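My sister-in-law Mateja Berisha asked me over dinner when she could expect a robot that folds laundry, and I gave her such a long and wandering answer that she got up and started on the dishes. So I'm putting it here instead, where people can leave whenever they like.

Some background. I spent years doing repair work, first at a little shop called Papadopoulos and then at Grudell, where we took in old office computers by the pallet and stripped them for parts. I was decent at it. On a good day I'd get through 20 machines before my wrists gave out. So whenever somebody tells me the machines are coming for the boring jobs, my first thought is always of that bench and whether I'd have been happy to hand it over. (Yes! Mostly yes.)

What people outside that kind of work don't see is how much of it is in the fingertips. Take memory. You push the latches back, the stick pops up a hair, you pinch it by the edge and lift it straight. If you lift it crooked it binds, and you feel that before you see it. Putting one in is worse. You press down with both thumbs, harder than seems polite, and you wait for the click. I had a trainee once who was so afraid of breaking the board that she never pressed hard enough, and half her machines came back because they wouldn't start. She got over it in a week or so. I have no idea how you'd tell an arm to get over it.

And then the processor socket, with all those tiny pins just sitting there in the open. I bent exactly one in my whole time at Grudell and I can still tell you what I was having for lunch that day.

Arms and an old Dell with its side off, which could have come straight off my bench:

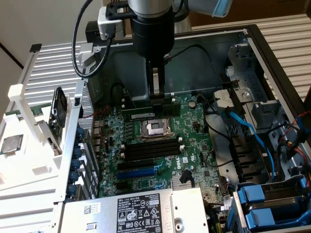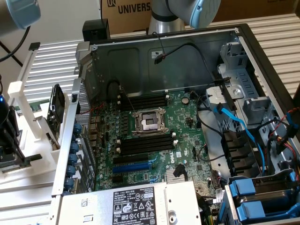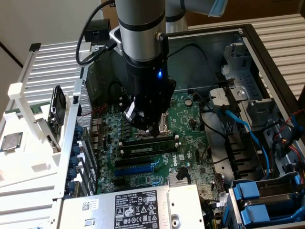
Anyway, back to Mateja and her laundry. My feeling is that computer work is the easier of the two, which sounds backwards. A motherboard is stiff. The slots are where they were yesterday, and if you've seen one of a given model you've pretty much seen them all. A fitted sheet is a different shape every time you pick it up, and there's probably a sock in it. I can put a memory stick in without looking. I'm 52 and I still can't fold a fitted sheet – I roll it into a ball and shut the closet door fast.

My old bench partner Tsegereda Habte thinks I'm too gloomy. She works over at Varncombe now, on the shop floor, and they have a Starkon machine that moves trays from one rack to another all night long. It cost them a lot of money and she loves it like a dog. But when I asked what it does if a tray is put in sideways, she laughed and said it stops and waits for her. So she's still there, and she still gets called over, and what has changed is that she carries fewer trays. That seems fine to me. Her back is better than mine.

I keep coming back to speed, too. I could swap a stick of memory in under a minute, talking the whole time, with the radio on. If an arm takes ten minutes but can do it at 2 in the morning, is that worth it? For a shop with 600 machines stacked against the wall, maybe so. For my kitchen I don't know. I don't want anything moving around my kitchen at 2 in the morning, however good it is with a sponge.

The test I'd like to see is the bad ones. Give it the computer that lived under a desk next to a cat. Give it the screw somebody stripped and then glued. We used to get those every day, and that was where the hours went, not the clean ones. If a machine can get through a pallet of those without a person coming over to help, I will drive to Mateja's house and tell her to clear a space by the dryer.

Until then she has me, and I've offered to do towels.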